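The Kornen came on a Tuesday's worth of rain and Fitriani signed for it in her socks.

Two boxes. One for the arm, one for the hand, because Tokano sold them separate now. She'd read the reviews. Everybody had read the reviews. "Solid little unit, fussy out of the box." Four stars. One guy gave it two because the manual was stapled wrong.

Valente wanted 600 words by night. Home arm kits under 500 dollars, does this one do anything, yes or no. She'd done toasters for them. She'd done a heated vest.

"Does it talk?" her mother called from the kitchen.

"No, Ma."

"The Clinmont talks."

The Clinmont did talk. The Clinmont said good morning and cost more than the car.

Bolts. More bolts. An Allen key that fit nothing. She got the base down flat, plugged it in, and the arm did its wake-up thing, a slow roll of the shoulder like somebody getting off a bus. Then the fingers. Open, close. Open, close. She put her own finger in there to see. Soft enough. She wrote that down. Soft enough.

The app wanted an object. Choose an object, it said, something you use every day.

She looked around. Everything she used every day was in boxes, still, since the move. So she used what was near.

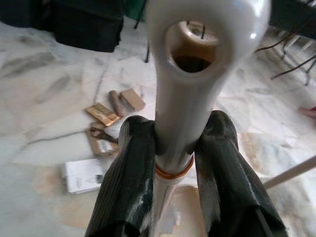
Issue 11

"It's got it," she said. Nobody in the room but her. "Ma, it's got it."

"Got what?"

"The white thing. With the rubber band."

A pause, water running. "Don't let it break that."

It held on. She watched the wrist view on her phone, both dark fingers leaning in, right above the orange band, and the plastic shining. Grip was good. Grip was really good, she hadn't expected to be typing that. She typed it. Then she told it to let go and it didn't.

Release, she pressed. Release. The app showed a little spinning wheel and a tip about dusting.

She called the Tokano line. Music, the same eight seconds of it, then a young man who sounded like he was eating.

"Is it holding something right now?"

"Yes."

"Is it something you need?"

She thought about that longer than she should of.

"It was my dad's," she said. "I don't even know what it goes to. He put the band on it."

Chewing stopped. "Okay. Okay, so there's a button under the wrist. Hold it and count to five. Keep your other hand underneath."

She got down on the marble on her knees, cold right through, and felt for it. One hand under. Counted. The fingers opened, real slow, no drama, and the thing dropped into her palm, lighter than she remembered.

"You got it?"

"I got it."

"Anything else I can help with today?"

There wasn't. He gave her a case number anyway and she wrote it on her wrist.

Her mother came and stood in the doorway with a dish towel. She looked at the arm, then at what Fitriani was holding, and put her hand out for it. Fitriani gave it over.

"So is it any good?" her mother said.

"Grips great. Won't let go."

"You write that?"

She was already writing it. 600 words, she had maybe ninety. The rain had quit. She set the arm back to start, found a spoon, and tried agian.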